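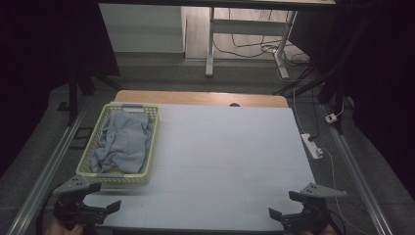 Fig. 1. Work surface with basket and cloth, left side.

Unit 8: Folding from the basket

The cloth starts crumpled in the basket. Lift it by one corner, lay it on the white surface and open it fully before the first fold. Keep the long edge parallel to a panel line — the seams serve as the reference for squareness.
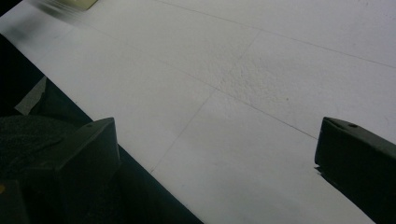
Fig. 2. Panel lines on the surface.

Smooth outwards from the centre. Fold in half along the length, then in half across the width. The finished piece should measure no more than 300 mm on its longer side. Return it to the basket with the folded edge against the side wall.

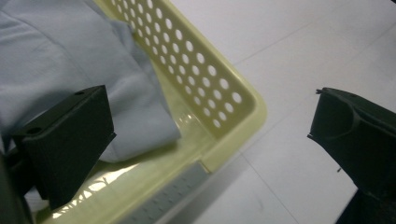

Sinéad Mulcahy

Perforated sides let air reach the cloth; a solid floor does not. Damp items should therefore be folded last. Note the rounded corners — a square fold will not sit tight into them. Record each attempt on the Trallham sheet, 11 per student, and hand it in by the end of November.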